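How I Hang a Row of Pictures Without Turning the Wall Into Swiss Cheese

Posted 29 July 2025 in Walls and Floors

Okay, so I've moved three times since college and every single time the pictures were the last thing out of the boxes. They'd lean against the baseboard for months (one batch made it all the way to November, don't judge me) and then I'd get fed up and bang in a nail wherever my arm happened to reach. If that's you too, come on in! This is the method I use now, and I've done it in my own place and in my sister's apartment over in Fedton without a single do-over. Well, one do-over. We'll get to that.

What you need: a tape measure, a pencil, a roll of painter's tape, a level (the one on your phone is fine), a hammer, picture hooks rated for the weight, and a bunch of old newspaper or wrapping paper. I bought a roll of brown paper from Brelia and I'm still using it.

Step 1: Pick your center line

Forget the tops of the frames. What you want is for the middles to sit at the same height, and I go with 57 inches off the floor for most rooms. If everybody in your house is tall, go up a little. If the pictures are going over a couch, leave a hand's width or two between the couch and the bottom of the frame and let the center line land where it lands.

Run a strip of painter's tape along the wall at that height. Check it with the level, and please don't trust the ceiling. My ceiling drops almost an inch from one side of the living room to the other and I lived there two years before I noticed.

Step 2: Make paper twins

Lay each frame face down on the paper, trace around it, cut it out. Write on each one which picture it is. Then flip the frame over, pull the wire up tight in the middle with your finger like it's already hanging, and measure from the top of the frame down to the wire. Mark that same spot on the paper. That little mark is where your hook goes, and it's the part I skipped the first time, so guess who had a picture sitting 5 inches too low.

Step 3: Tape them up and walk away

Stick the paper twins on the wall and go make dinner. Seriously, leave them overnight. Sit in the chair you always sit in and look. Then sit on the floor and look again, especially if you have kids or you're a floor person like me.

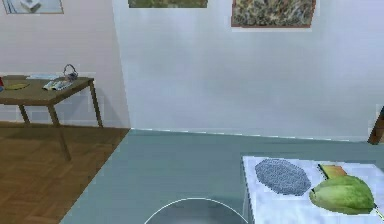 Corners deserve some extra thought. When a row goes around a corner, I like to keep the same center line on both walls but let the two pictures nearest the corner be different distances from it. My neighbor Pejman Farahani is a matching-distances guy and his hallway looks great, so really it's up to you. Just don't jam a frame right into the corner or you'll never be able to dust in there.

For gaps between frames, start at 3 inches and move things until you stop fussing with them. Big frames can handle more space. Little ones start to look lost if you spread them out, so bunch those up – even closer than feels right at first.

Step 4: Nail right through the paper

Hold the hook so the bottom of the curve sits on your mark (the curve, not the nail hole!) and tap it in. Then tear the paper off. So satisfying. For anything over 12 pounds I use two hooks side by side, which also stops the frame from tilting every time a truck goes by.

Plaster walls: put a small X of tape over the spot first so it doesn't crumble. Brick: I don't do brick. Siamak Moradi left a really helpful comment about masonry bits on my old shelf post, so go read that.

Step 5: Fix the wobble

Stick a felt dot on each of the bottom back corners. They grip the wall a bit and save your paint. Hang everything, step back, level each one, and peel off your center line tape slowly, pulling down at an angle.

If you did miss a spot, a dab of spackle on your fingertip and a wet rag will hide a nail hole in two minutes. Keep a jar of your wall paint for touch-ups, and write the color name on the lid. I didn't, and I'm still trying to match the one in the bathroom.

Next up: curtain rods, and why I took mine down twice.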